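I've been washing linen napkins the wrong way for years, so let me save you some trouble! My friend Qistina Tarigan gave me a set of plain ones last May and they were stiff as cardboard until I worked out a routine.

## Soak first

Fill a sink with cool water and a spoonful of baking soda, then drop the napkins in for 30 minutes. Swish them now and then (I do it whenever I walk past). If there's a grease spot, rub in a drop of dish soap with your thumb before they go in.

## Wash and dry

Gentle cycle, cool water, half the detergent you think you need. Skip the fabric softener — it coats the fibers and then they won't soak up a thing.

Take them out while they're still a bit damp and give each one a good hard snap. I hang mine over the shower rod, but a rack works fine too.
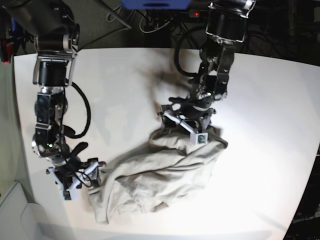

## Iron, or don't

I only iron for company. Do it while the linen is damp, on the wrong side first, with plenty of steam. The rest of the time I smooth them flat with my hands, fold them in thirds and stack them under a heavy cookbook overnight. They come out soft and a little rumpled, and I like them that way!

For red wine, blot it right away, then pour on club soda and blot again. Old stains might need two soaks, so check before you dry them.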